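I've been at Tradport for long enough to remember when returns were done with a clipboard and a wheelie chair. A box of office bits came back from some customer, you tipped it out, you put staplers with staplers and tape with tape, you ticked the sheet, you did the next one. I did that for my first two winters and I can still tell a dud tape roll by feel (not a skill anyone puts on a resumé, but there you go).

So when Imrie from upstairs told us in February that the sorting was going to be handed over to arms, bit by bit, the lunchroom went pretty quiet. Then it went very loud. Okis wanted to know if we'd all be reapplying for our own jobs. I wanted to know who was going to empty the bins when the thing got stuck, and I think I asked it a bit rudely, sorry Imrie!

Kazuhiro Kinoshita runs the trials, and he's been decent about letting us hang around and ask daft questions. I went over one afternoon before my shift with a coffee and ended up staying until he wanted to pack up.
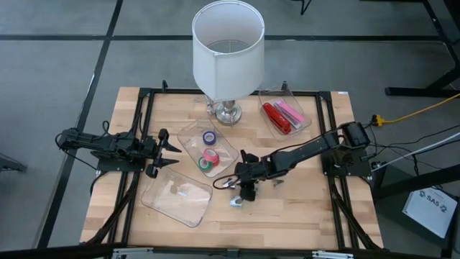 Stapler, tape and clear trays on the butcher block.

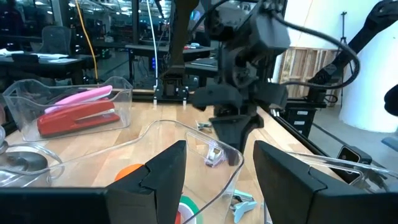
What got me was how much of the talk was about stuff I'd never have called knowledge. Which way round do you like a stapler to face? Do you grab a tape roll by the rim or through the hole? I had opinions! I had loads of opinions, and Kazuhiro wrote them all down in a tatty green notebook, and then he asked Okis the same things and got completely different answers. They argued about binder clips for a good ten minutes.

The part I'm less sure about is the hours. Our bench put through 1,216 returns last month and the plan on the wall has the arms taking 80 per cent of the easy ones eventually. Imrie says no one is losing shifts this year and that we'll be moved onto repairs and the odd-shaped things, and I believe her, mostly. But the easy ones are also where you have a natter. You can't do that when every single item in front of you is a weird one that needs your whole brain. I said so at the meeting and I got a lot of nods from our end of the table.

On the other hand, my wrists. Anyone who's sorted small stuff all day will know the ache I mean, right at the base of the thumb. If that goes away I'll bake the arms a cake.

Training for the repairs side starts soon, over at the Skumden building, and I've put my name down along with Okis. Parking's terrible there so we're going to share a ride, and I'll write up how the first session goes once I've got my own screwdriver set and some idea what I'm doing with it.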